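Last updated 13/11/2008

## Getting limescale out of a toilet bowl

Hard water leaves a grey or brown crust below the waterline, and ordinary cleaner runs straight past it. Citric acid will shift most of it overnight. You can buy it as powder from a chemist or a home-brew shop.

You need:

- 40 g citric acid powder
- a jug of warm water
- rubber gloves
- a toilet brush
- an old cup for bailing

**1. Lower the water.** Turn off the supply at the isolating valve and flush once. Push the brush firmly down towards the outlet a few times and more water will go over the bend. Bail out what is left.

**2. Mix the acid.** Stir the powder into the jug until it has dissolved. Don't use boiling water, which can crack the china.

**3. Pour and leave.** Pour slowly round the sides and put the lid down. Leave it overnight. Never add bleach, and if any has been used lately, flush several times before you start.

**4. Scrub.** Work from the rim downwards and finish at the outlet, where the crust is thickest.

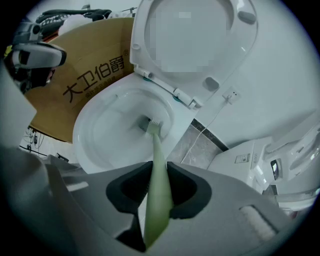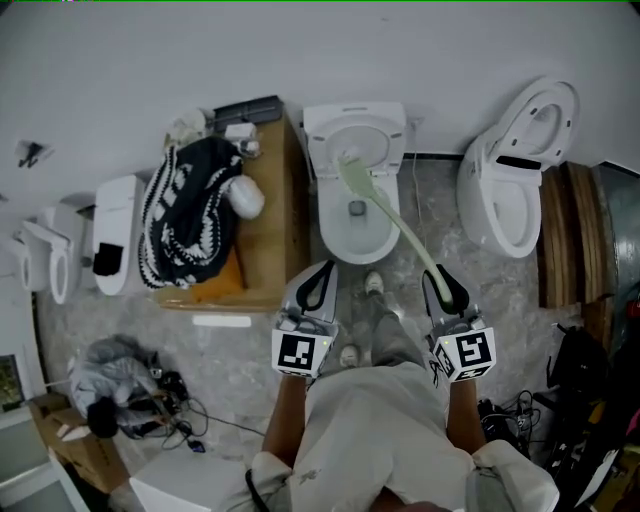 Brush in the bowl.

**5. Flush.** Turn the water back on, let the cistern fill and flush twice.

If there is still a rough patch, soak some toilet paper in fresh solution, press it over the scale and give it another two hours. Wire wool and metal scrapers scratch the glaze, and scale comes back faster on a scratched surface.

Under the rim, use an old toothbrush. The holes there block up slowly and the flush gets weaker.

In Jernstead we do this every June and again before Christmas. Softer areas can go a year or more.

Orhun Sönmez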